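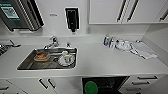 3.2 The shared kitchen as a test site

We chose the kitchen at the Grullaldale workshop for a plain reason, namely that all of us use it and none of us wanted to build a fake one. The first drawings for the Kozma arm had assumed a bare bench with objects set out in neat rows, and the planner we wrote that winter did well there. A working counter asks for a good deal more. In Figure 2 the sink holds a translucent food container, with a round white plate and a cup standing on it to the right, and further along the counter there are clear bottles, crumpled plastic wrapping and a folded towel. Each of these gave our early software a different kind of trouble. The wrapping and the clear bottles let the wall show through them, so the depth readings came back full of holes, and a white plate seen against bright steel has an edge that comes and goes with the light. The cup on its plate raised a question we had not thought to ask at the bench, which is whether two things stacked together should be treated as one object or two. We settled on two, always lifting the upper one first, and have been happy with that choice ever since.

Figure 2. The kitchen counter and sink used for the trials described in Section 4.

We should say a little about the people who share the room, as their habits shaped the protocol more than any theory did. The kitchen stays in ordinary use while we work, and we agreed from the start that nothing would be tidied or arranged for the arm's benefit. Members were asked only to leave the counter as they would on any other evening. This makes our trials harder to repeat exactly, and a reader who wants tight control over every starting position will find our bench results in Section 3.1 more to their taste. For our own purposes — a helper that can be built at home by patient people with modest tools — we felt the untidy version was the one worth reporting.

3.3 Gripper and hand camera

The gripper went through several versions between January and the final trials. Henok Weldu designed the housing and printed most of its parts at home, carrying them over to the workshop for fitting, and the drive inside it is a Flonex unit that we chose largely for its quiet running. Our first jaws were stiff and closed at a fixed force, which suited wooden blocks very nicely and suited dishes hardly at all. The jaws we use now give a little before they hold, and the grip force is stepped up gently until the motor current levels off. It is a slow way to pick up a cup, we admit, but people standing nearby told us they found the slowness reassuring, and we have come to like it ourselves.

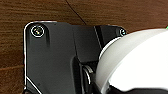

Placing the camera took longer than building the hand that carries it. Mounted too far back, it saw the whole counter but lost the object during the last part of the approach, just when a small error matters most. Mounted too far forward, it saw little besides the thing being grasped. After much trying of brackets we moved it to a spot where the housing and the jaws stay in view together. The housing then serves as a fixed reference, and a short check at startup compares its outline with a stored one and warns us if the bracket has slipped. Jasmina Stojanović wrote this check after we lost an entire evening's work to a loose bracket, and it has since saved us from losing several more.

Images from the hand are captured at 30 frames per second and passed to the Clakov controller, which keeps the most recent 300 in memory so that a failed grasp can be looked at afterward. We collected 200 grasp attempts in all, with 13 set aside where a member needed the sink and we stopped to make room. Those 13 are left out of the success rates in Section 4, though we kept the recordings and went back to them often while tuning the stop behavior. Cable routing remains the least satisfying part of the build. A cable that hangs free can catch on the jaws, while one tied down too tightly pulls at the wrist when it turns, and we are still adjusting the slack by hand before each session.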